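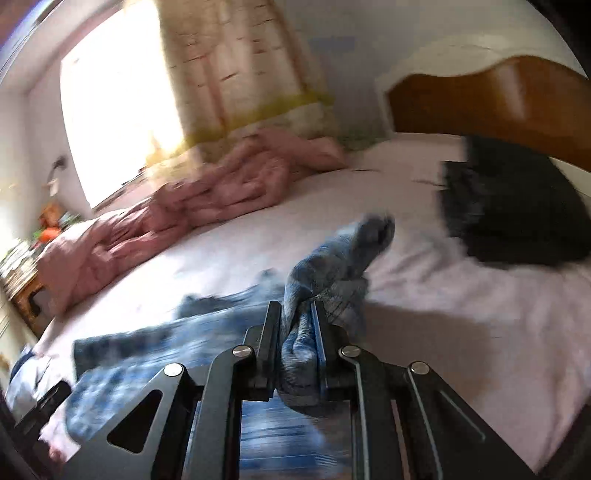
Início Guias Roupa e casa Contacto

Tempo de leitura: 2 minutos

Como tirar o cheiro a guardado da roupa de cama

Quando mudei para Potham, os meus lençóis ficaram fechados numa caixa durante o verão inteiro. Em setembro abri a caixa e o cheiro era muito desagradável. O meu vizinho Farzad Rostami ensinou-me o método que explico a seguir, e que uso até hoje.

O que precisa:
- bicarbonato de sódio
- vinagre branco de álcool
- o detergente habitual, em pouca quantidade

Passo 1. Sacuda cada peça à janela e deixe-a ao ar durante uma tarde, de preferência à sombra. O sol forte pode desbotar os tecidos de cor.

Passo 2. Separe os tecidos. A flanela fica sozinha, porque larga pêlo e este pêlo agarra-se às outras peças -- eu aprendi isto com umas fronhas pretas.
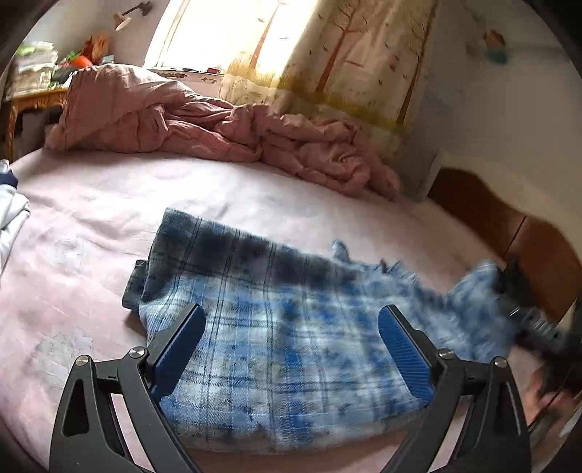 Passo 3. Ponha 2 colheres de sopa de bicarbonato diretamente no tambor. Não encha a máquina até cima, a água deve circular bem. Confirme na etiqueta qual é a temperatura permitida.

Passo 4. No compartimento do amaciador, deite meio copo de vinagre. Não use amaciador nesta lavagem e nunca junte o vinagre com lixívia, é perigoso.

Passo 5. Estenda logo que o programa termina. Se a roupa fica esquecida no tambor, o cheiro volta e é preciso repetir tudo.

Para guardar, eu prefiro sacos de algodão. Os de plástico fecham a humidade lá dentro. Entre os lençóis ponho um sabonete ainda embrulhado no papel, e troco-o quando já não cheira.

O Bart Claeys perguntou-me se o método serve para cobertores de lã. Para a lã não uso bicarbonato, só o ar da varanda, de um dia para o outro.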